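4.2 The open day

In March the Oltwood lab opened its doors to 200 visitors, most of whom had come for the free lunch in the next building. We used the occasion to run the Hatent disassembly task on desktop computers in front of people who had no reason to be kind about it. Ionuț Vasiliu ran the station and fielded the questions — chiefly whether it could fix a printer.
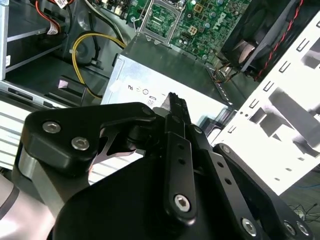
Figure 3. Gripper reaching into an open desktop case, with the fingertip in front of the power supply unit.

Visitors were allowed to choose the target part. We logged 25 requests, and we report all of them, including those made by children. Cables remained the main source of operator stops.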